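Search this site
Search

How I Started a Compost Bay for My Market Garden (and How You Can Too)

If you grow vegetables on a small plot and you're still buying fertilizer by the sack, this one's for you. I farm a skinny strip outside Carnine, and a few years back I added up what I'd spent on bagged feed over one season: $1,895! For a plot you can walk across in a minute! So I built a compost bay, and I've been fussing over it ever since.

What you need is four pallets, some wire to tie the corners, and a patch of level ground that drains. Mine sits next to the bean rows so I don't have to push a wheelbarrow uphill (learned that the hard way). Stand three pallets up as a U, wire them tight, and keep the last one loose for a front gate.

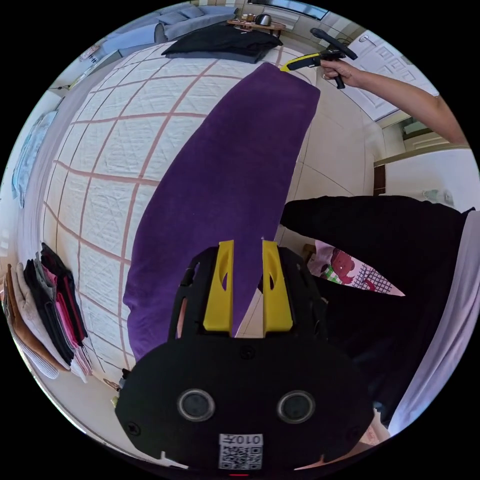 Now for filling it. Start with a layer of twiggy stuff as deep as your hand is long, so air can get in from underneath. Then go back and forth between greens and browns. Greens are your kitchen peelings, grass clippings, bean vines and chicken manure if you can get it. Browns are dead leaves, straw, torn-up cardboard. I put in two buckets of browns for every bucket of greens, and if the heap starts to smell like a bad fridge I throw on more straw and leave it alone for a few days.
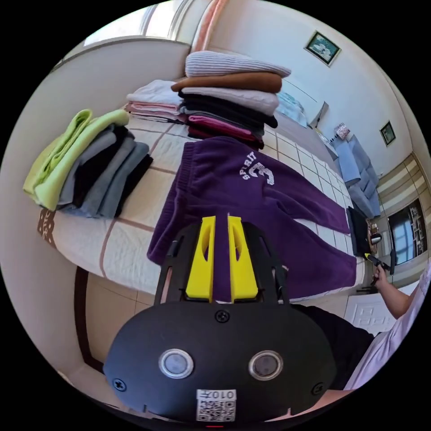

Water is where I messed up my first heap. I let it go bone dry all through February and it just sat there looking at me. Grab a handful and squeeze: you want it damp like a wrung-out sponge, with maybe a drop or two coming out. Too wet, add cardboard. Too dry, give it a slow soak with the watering can as you build each layer.

Turn it every couple of weeks. I use a long-handled fork from Handier, nothing fancy, and I pull the outside stuff into the middle where the heat is.

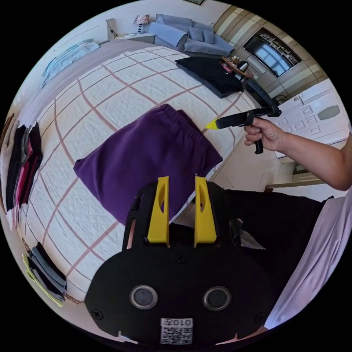
Purple garment, likely sweatpants, folded on the bed

It's ready when it's dark and crumbly and you can't tell what anything used to be. Don't rush it! Half-done compost can starve young seedlings, so if you're in doubt, let it sit another month. I sift mine through an old screen and toss the lumps back in for the next batch. 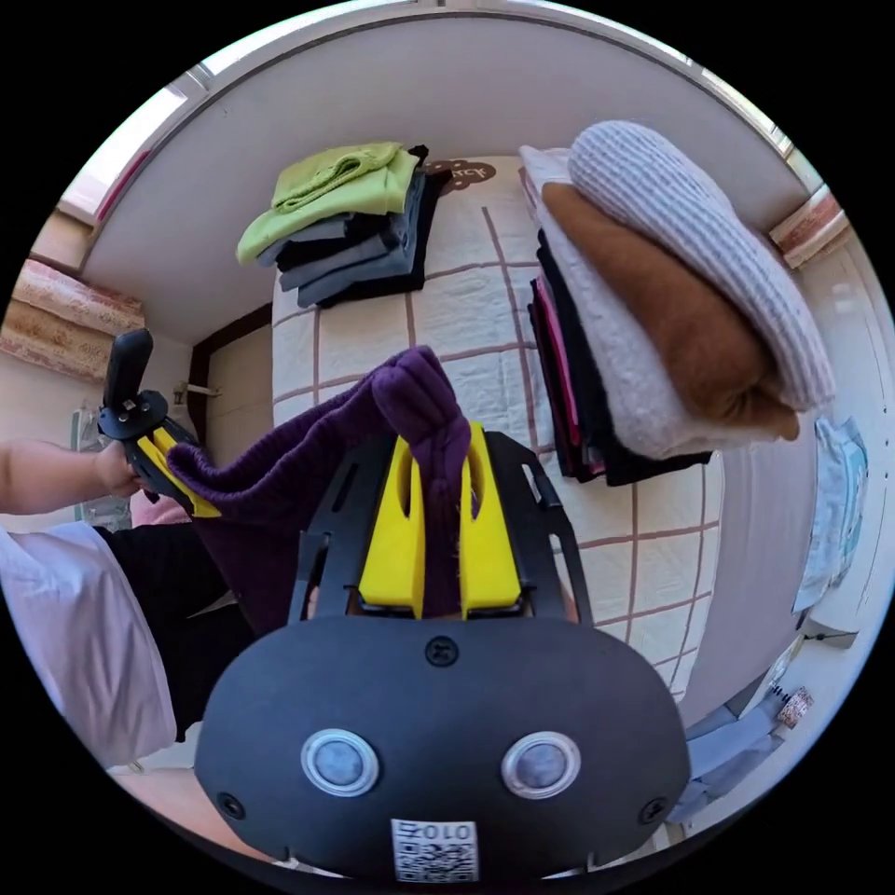 For spreading, I lay it two fingers deep over the bed before planting and scratch it into the top few inches of soil. Hungry crops like squash and cabbage get a second helping halfway through the season. Carrots I leave out, they go all forked and weird on me in rich ground.

Next up I'll show you how I make leaf mold, which takes forever but it's so nice for seed trays.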